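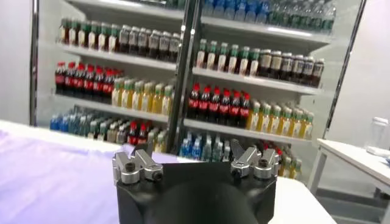 Stenbridge Rooms: the refreshment room

4 Apr 2023

The refreshment room at Stenbridge opened again in December after being repainted and rearranged. It is used on its own for small meetings and as a place to get a drink when the main hall is let. This page goes through what is in it, with a line or two for each item, so that anyone thinking of hiring it knows what to expect. Prices and the booking form are on the hire page.

The drinks fridge

A large glass-door fridge for bottled drinks, with white shelves and a dark upright dividing the left side from the right. It has a capacity of 366 litres. The model is a Warneo and it came second-hand from a shop that was closing.

Green-capped bottles with pale labels are on the left of the top row. Next to them are bottles of a dark brown drink, with white or silver caps.

We restock on Friday mornings. New bottles go in at the back and the older ones are pulled forward, one shelf at a time. If you take the last of something, please write it on the pad in the corridor.

Hirers can bring their own drinks and use the bottom shelf, which is kept clear for them. Label your bags with the name of your group and the date of your booking. Anything left after a week is thrown out.

The walls

White on both sides of the fridge. They were cream before, and a darker cream where the old display rack had stood for years. Two coats covered most of it and the corner by the door needed a third. The paint is a washable one, so marks will come off with a damp cloth. Please do not use tape or sticky putty. There is a rail in the corridor for posters and notices.

The floor

Grey, easy to sweep and not slippery when it has been mopped. The mop and bucket are in the tall cupboard outside. Bottles do get dropped in this room from time to time – there is a dustpan kept for glass in the same cupboard, and a box for the broken pieces. Do not put broken glass in the ordinary bin bags.

The table with the cloth

The cloth is a pale lavender. It was bought for a wedding tea and stayed here afterwards. It washes at forty degrees and does not really need ironing, although it hangs better if you do. A spare in plain white is folded in the linen drawer.

Groups mostly use this table for food. It will take a full buffet for a small party if the plates are stacked at one end. Hot dishes need a mat underneath, as the cloth is thin.

The white table

Used for serving and for laying out cups. Wipe it down before and after. Coffee leaves a ring on the top if it is left overnight, and so does beetroot, as we found after the gardeners' lunch. Bicarbonate of soda on a wet cloth shifts most of it.

The small side table

White, with thin white legs, standing on its own against the right-hand side of the room. It is a Homier and was delivered flat. The clear plastic jar with the lid lives on it. Several people have asked what the jar is for. It is a general jar: biscuits for the morning groups, sugar sachets for the evening ones. Wash it out if you change over.

The table is light and can be moved by one person. Please do not sit on it or stand on it to reach anything.

The chairs

Stacking chairs, kept in the store next door and brought in as needed. The store key is with the room key. Stack them no more than 8 high. The felt pads on the feet come off now and then, and there is a bag of new ones on the hook behind the store door.

The shelf unit in the corridor

A Taipe unit, 800 mm wide and the same again from front to back once the doors are open, so leave space when you park a pushchair beside it. It holds cups, saucers, the two large teapots, tea towels and the box of odd cutlery. The good glasses are on the upper shelf. They are included in the hire and only need to be washed, dried and put back.

The kettle and the urn are in the kitchen across the corridor. The urn takes a long time to heat from cold, so fill it when you arrive.

Recycling

Bottles and cans go in the blue crate by the back door, rinsed, with the caps off. Caps go in the tub beside it. One of the local schools collects them at the end of each term and would like green and white ones in particular. Cardboard should be flattened and left in the porch.

Before you leave

Check that the fridge door has closed fully. The seal is good but a bottle standing too far forward will hold it open a crack. Leave the fridge switched on. Switch everything else off at the wall, pull the window to, and return the key to the box.

The arrangement of the room was planned by Attila Szénási, who also keeps the bookings diary. He can show you round on most weekday afternoons – ring first, as he is often over in the main hall. The main hall and garden have their own gallery pages, and the garden one will be updated when the new benches are in.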